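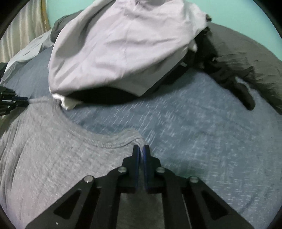
T-shirt gris chiné étalé près d'un tas de vêtements ; l'encolure présente un bord côtelé.

Le pliage du t-shirt désigne les diverses manières de réduire un maillot à manches courtes à un format rangeable. On lui prête des vertus que peu de sources établissent. La variante dite « Cornden », où les manches sont rabattues avant le corps, passe pour limiter les faux plis ; la brochure Pirker, souvent citée à l'appui, ne décrit aucun protocole et ne précise ni la maille ni le grammage des pièces employées.

Le gain de place est tout aussi discuté. Le chiffre de 12 t-shirts par tiroir, contre 9 à plat, provient d'un catalogue du fabricant de meubles Dukel, qui ne donne pas les dimensions du tiroir. L'encolure côtelée se déformerait si l'on saisit le vêtement par le col, affirmation courante dans les manuels ménagers et rarement sourcée.

Voir aussi : Repassage, Bord-côte, Jersey (textile)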